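Towel-folding method at Covley learns from failed attempts

A research group at the Covley laboratory has presented a new way of teaching robots to fold towels. Usually a robot learns only from good demonstrations. The group led by Maite Vidal also kept the failed ones, and marked in each of them the moment when the fold was lost. The training set has 411 demonstrations, and 49 of them are failures.

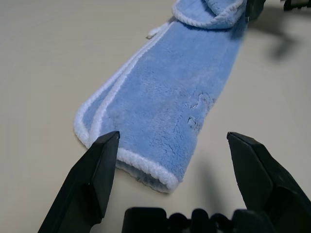 Folded blue towel with white trim, between the open fingers of a gripper. Photo: Covley

The difficult part is the edge of the cloth. When a towel lies in several layers, the robot must decide which layer to take, and a small camera near the fingers gives it only a partial view. In the new method the robot compares its view with the marked failures before it closes the fingers. In tests it completed 47 folds; without the failures in training, the same robot completed 30.
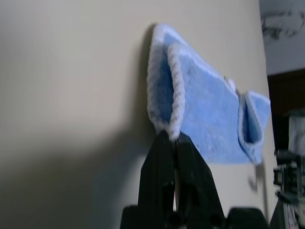
Cillian Corrigan is more careful about the result, and remarked that towels are easier than shirts, and that he would like to see the same numbers with sleeves. The group plans to begin tests with shirts in February.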